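# Open day at the Drorkthorpe cell - dual-arm sorting demo, notes and questions

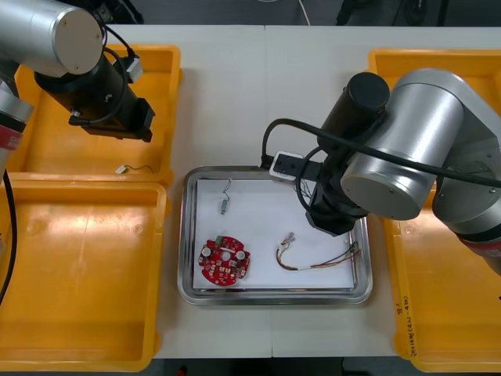

## Original post

**pallet_jack_60**

Went to the Fliltetti open day at their Drorkthorpe building on Monday 17/05/2021. Most of the floor was conveyors and a palletizer I have seen twice before, so I will skip those. The part worth writing up was a bench cell at the back: two arms, one steel tray in the middle, yellow trays on both sides.

The task was teardown sorting. Parts from small scrapped devices go onto white paper in the steel tray, and the arms move them out to the yellow trays by class. In the picture the load is a round red board, a small vibration motor and a wire harness. Both grippers have a small white device mounted on the side. I took these for wrist cameras and the engineer confirmed it.

What I wrote down:

- Quoted throughput is 300 parts per shift. The shift length was not given and I forgot to ask.
- The grasp planner is bought in from Clunen. Scheduling between the arms is their own code.
- Only one arm is allowed over the steel tray at a time. The other holds outside a keep-out volume until it is released.
- Training set for the classifier is 2,080 labeled parts. No answer on how many classes.
- Speed during the demo was reduced for visitors.

The board and the motor classes went without trouble in the cycles I watched. Harnesses did not. The arm picked at the plug end, lifted, and the loose end dragged over whatever was next to it. One cycle pulled a motor onto the tray rim and an operator had to reset.

My question for people who run this sort of thing: is the shared tray a reasonable layout, or would you give each arm its own?

---

## Replies

**tnewell_controls**

Shared tray is fine if the cycle time is dominated by perception. With one arm imaging and the other placing, the interlock costs you very little. If the cycle is dominated by motion you are paying for two arms and getting maybe one and a half.

Do you have the time from grasp to release? Without that the layout question can't be answered.

---

**pallet_jack_60**

Not measured properly. By eye the arms spent longer waiting than moving, but see the note on reduced speed.

---

**oxbow**

I would not read anything into an open day. The parts are spaced apart on clean paper. Look at the gap between the board and the harness. In a real teardown stream you get a pile, with the harness through the middle of it and half the boards face down. Singulation is the hard part and somebody did it by hand before you walked in.

---

**pallet_jack_60**

> somebody did it by hand before you walked in

Correct, and they said so. An operator lays the parts out. The plan is a vibratory feeder upstream, with October as the target. I should have put that in the first post.

---

**oxbow**

Then what was demonstrated is pick and place with a classifier.

---

**mira_k**

That is a bit harsh. Classifying and picking mixed geometry with one gripper type is useful without the feeder. That red board has two can capacitors standing off it and a hole in the center. A suction cup would have a poor time finding a flat spot. A parallel gripper across the outline works if you get the scallops right.

What were the fingertips? I can't make them out in the photo, just dark.

---

**pallet_jack_60**

Parallel jaw, 2 fingers, rubber faced. The engineer had a spare pair on the bench and passed them round. Wear was visible on the inner edges. They swap them every 6 days.

---

**mira_k**

Every 6 days on rubber at 300 parts a shift is worse than I would expect. Board edges will do that, though. We went to a harder compound and lost some grip on small motors, so there is a trade.

---

**Rigoberto Beltrán**

I was at the same open day, in the afternoon group. A few corrections and additions.

1. The keep-out volume is not fixed. It is recomputed from the pose of the arm that holds the lock, so the second arm can move in partway. I asked them to show it on the monitor and they did. The margin is generous.
2. The reset that pallet_jack_60 saw happened in our session as well, same cause. They are aware of it. Current workaround is a slower lift on anything classified as a harness, plus a pause at the top.
3. The steel tray was a topic in our group. Someone asked why they use a shiny tray under wrist cameras. The answer was that the tray is inherited from the manual station and the paper was added to get a uniform background. The rim is masked out in software.

On the third point I think they should just buy a matte tray. Masking the rim means a part resting against the rim is partly masked too, and that is where the dragged parts end up.

---

**tnewell_controls**

Agree on the tray. A reflective rim is a known source of bad depth returns, and the fix costs less than the engineer hours already spent on the mask. Paper also shifts. If the background model assumes a static sheet you get drift after the first hard contact.

Point 1 changes my view of the layout somewhat. With a dynamic volume the shared tray is defensible.

---

**oxbow**

Dynamic keep-out based on commanded pose or measured pose?

---

**Rigoberto Beltrán**

Measured, according to them. I did not see the code.

---

**dsl_bench2**

Cables are what I would worry about before any of this. The arm on the right has a thick cable arcing from the gripper back over the joints, with thinner ones hanging by the lower end of the gripper. The left one has a cable dropping down in front of the near yellow tray. Any of those can end up in a wrist camera view or snag a part. We ran a Quan cell with external dressing for a year and the connector at the wrist was our most common fault by a wide margin.

Did they say anything about cable management?

---

**pallet_jack_60**

Somebody asked. The answer was "next revision." No detail.

On snagging, there is a tiny white connector with a thin lead at the corner of the upper left tray, and the lead trails off to the right. Small parts with leads do not sit neatly in a shallow bin. A deeper tray would hold them better, but then the gripper has to reach down past the wall to release.

---

**mira_k**

Or release from higher and let it fall. Connectors will survive that.

---

**oxbow**

Connectors yes. Boards with tall capacitors, no, if anyone intends to reuse them. Are these for reuse or for material recovery? It decides the whole spec.

---

**Rigoberto Beltrán**

Motors for reuse after test. Boards and harnesses go to recovery. So a drop is acceptable for two of the three classes shown. They still place everything with the same routine, at the same height, and I did not get a reason for that.

---

**tnewell_controls**

That is cycle time left on the table. Per-class release height is a lookup.

For the harness, has anyone here had luck grasping at the midpoint of the bundle and not at the plug? In our tests the sleeve gave a better hold and both ends hung down shorter. Classification of the midpoint was poor, since the bundle bends differently each time, and we ended up going back to the plug.

---

**dsl_bench2**

Midpoint worked for us on harnesses with a full-length sleeve. On partly sleeved ones with the wires fanned out at the end, no. Too many false grasps on a single strand.

You could also use both arms, one on each end. They have the hardware.

---

**pallet_jack_60**

I put the two-arm grasp to the engineer. The scheduler does not support both arms in the tray with a shared part. It would have to be rewritten around coordinated motion and that is not planned for this year.

I have asked for grasp to release times by email. Will add them if they reply.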